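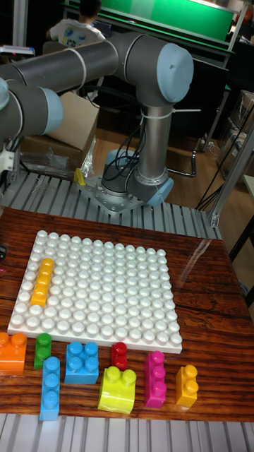
The arm at the brick station, with one orange-yellow brick attached to the baseplate.

Gripper comparison on the brick task: notes from the first round

19 July 2020

Readers of this blog will know that the brick task has been the standard exercise on this bench for some time. The arm is asked to pick up a large building brick from the table, turn it to the required direction, and press it onto the studs of a white baseplate. A child can do it without instruction. For a gripper it is a demanding test, and for that reason it was selected as the basis for the comparison reported in this post.

Three grippers were evaluated. The first is the Flarnau two-finger unit, which has been in regular use here. The second is the Sidmont, a wider parallel gripper with soft pads. The third is a set of printed fingers designed by Petro Hladun and fitted to the body of an older Betier unit. The arm, the controller and the table were the same in each case.

Procedure

Each gripper completed 71 attempts, with the bricks placed loosely along the front edge of the table and the baseplate behind them. An attempt was recorded as successful only if the brick was fully seated on the studs and the arm had withdrawn without lifting it again. A brick resting at an angle was recorded as a failure, even where a light tap would have seated it. Haf Ruddock kept the log and made the final decision in doubtful cases. I am grateful to her for her patience, as there were many doubtful cases.

The bricks vary in size and color, and one has a curved top. No effort was made to line them up neatly before an attempt. Earlier work on this bench used a printed jig to hold each brick at a known position, and the results were flattering to every gripper we tried.

The Flarnau

The Flarnau picks reliably. Its fingers are narrow, and it can enter the space between two neighboring bricks without disturbing either one. Its weakness appears during pressing. The hard finger surfaces touch the glossy sides of the brick over a small area, and the brick tends to rotate in the grip as the studs begin to engage. Raising the grip force from 40 percent to the maximum reduced the rotation but did not remove it. The narrow bricks were the worst affected.

The Sidmont

The Sidmont holds a brick very well. Once it had a brick in its pads, rotation was rare, and the pressing motion could be run at full speed. Unfortunately, the pads are wide. When two bricks stood close together, the gripper frequently pushed the second one out of reach, and on several occasions it knocked a brick from the table entirely. The pads also cling slightly on release, so that a seated brick was sometimes pulled off again. A short pause of 400 milliseconds between opening and withdrawing corrected most of these cases.

The printed fingers

Mr. Hladun's fingers have a shallow step near the tip that sits over the top edge of the brick, so the downward force passes through the step and the grip has less to do. This worked better than I had expected on the rectangular bricks. On the curved brick the step has nothing flat to rest on, and the fingers slide. A second version with a shorter step is being printed.

The fingers weigh less than either commercial set, and the payload value in the controller must be changed when they are fitted. I failed to do so on the first morning, and those attempts were discarded and repeated.

Camera and controller

The Kovalchuk controller behaved well throughout. The force limit for pressing was set at 295 in its own units, which the manual does not relate to newtons in any way that I could follow. The camera is mounted in a fixed position and was not moved between grippers. Reflections from the plastic sheet at the right of the table caused occasional false detections. I intend to replace the sheet with a matte one.

Present position

For daily work the Flarnau will remain on the arm — chiefly on account of its behavior among crowded bricks. The Sidmont will be kept for tasks in which the parts are well separated. The comparison will be repeated in September with the revised printed fingers, and the full log will be posted at that time. Anyone who has measured pad wear on the Sidmont over a longer period is invited to write to me before then.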